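Home | Clubs | Gallery | Kit list | Contact

Plarulholm Robotics Club: basket week in pictures
2 min read

Hello again! It's been a busy few weeks since my April gallery, and we've moved on from driving things into walls to picking things up, much harder and (I think) a lot more fun. I'm putting up a page as we go, so do check back.

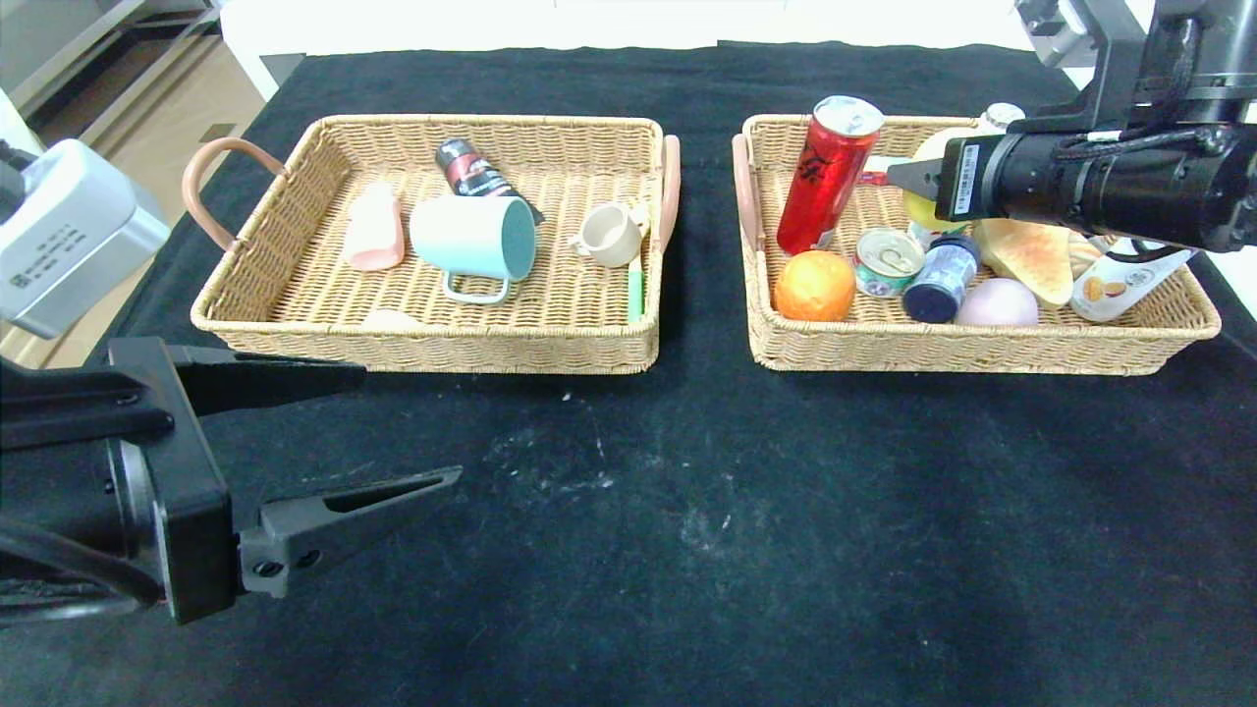
Two arms, two baskets
The basket on the right is the one I'd call properly mean. It's crammed, and besides a red drinks can and a round orange fruit on the left, there's something pale yellow near the back that the gripper is reaching for from the upper right. The left one has more elbow room, but there's a mint-blue enamel mug lying on its side in there, and I've come to dread mugs!

How we're scoring it
Our group picked the rules from the Cescombe schools challenge and then fiddled with them. Each run is out of 1000, you lose points for dropping things on the cloth, and tipping a basket over ends your go. Best score so far is still well short of that and I'm not telling you whose it is (mine).

What's next
We've got 11 sessions left before the Bateck open day. I want to try handing a thing from one arm to the other, which everyone else says is daft. We'll see.

Posted Tuesday, June 12, 2018

Comments (3)

wobblywheels: My daughter wants to know if they can pick up an egg yet.

gearbox_gran: Love the pink handles on those baskets, where are they from?

tin_lid: Mugs are the worst. Try going for the rim.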